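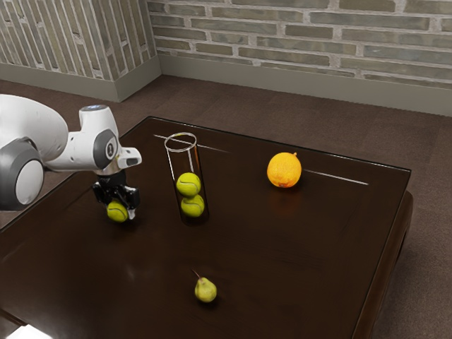
What should you take to a robot open day if you want to bring home something useful for the house?

A notebook, a tape measure and one small chore you're sick of. I took "putting things away in tall, narrow containers", and came home with more tips than I expected.

The open day was at the Casent workshop in Grurkivbridge on 14 Apr 2023, and I went along because my neighbour Nia Gough had a spare spot (thanks again, Nia!). The theme was household tidying, so lots of picking up and putting away, and between demos you could pester the staff with questions. I pestered. My favourite was Tumelo Kruger, who runs the arm programs and turned out to be a very fussy housekeeper in the best way.

Filling a tall jar or vase

Tumelo's rule is to get the thing directly over the opening first and only then lower it. I have always come in on an angle, clipped the rim and sworn. I tried his way at home with lemons in my big glass vase and it's so much calmer. Go up, go across, stop, go down. If the vase is deeper than your arm, lay it on its side on a tea towel, roll the first couple of lemons in, then stand it up slowly with a hand over the mouth.

Leave room at the top, too. A vase packed right to the brim looks lovely for an hour and then you have to tip the whole lot out to get one lemon. I stop at half and nobody has complained yet.

Give yourself some bench

Spread things out before you start sorting. A ball held up near a glass cylinder, an orange and a pear well clear of each other on a big dark tabletop, and it all looked so easy to reach. My kitchen bench usually has everything shoved up against the kettle, which is how I lost the good sugar bowl in August. Now I set the timer for 15 minutes, clear a proper space and work from the back to the front.
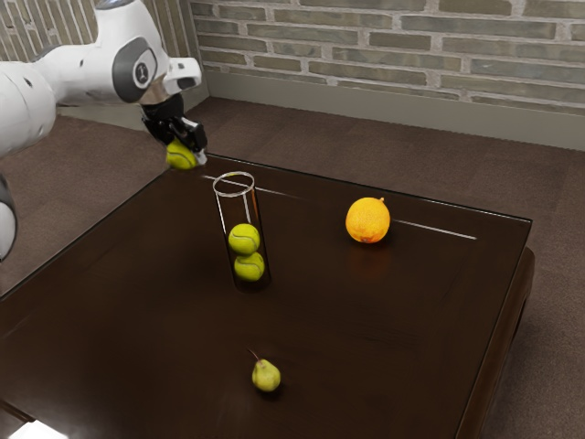

Looking after a dark glossy table

I came home and looked at my own table with fresh eyes, oh dear. Emrys Wynne, who was on the tea urn and used to polish furniture for a living, gave me his routine: dust with a dry soft cloth, wipe with one that's barely damp, then dry it straight away along the grain. Check your work from low down with the light behind it and every smear shows up. Put a bowl or a folded cloth under fruit if it's staying out, as a ripe pear will leave a sticky ring overnight.

If you'd like to go

Book early. The session I went to took 60 people and there was a queue for the front spots. Wear flat shoes, eat first, and ask for a demo to be run again if you missed it; they did ours 2 more times and were very nice about it.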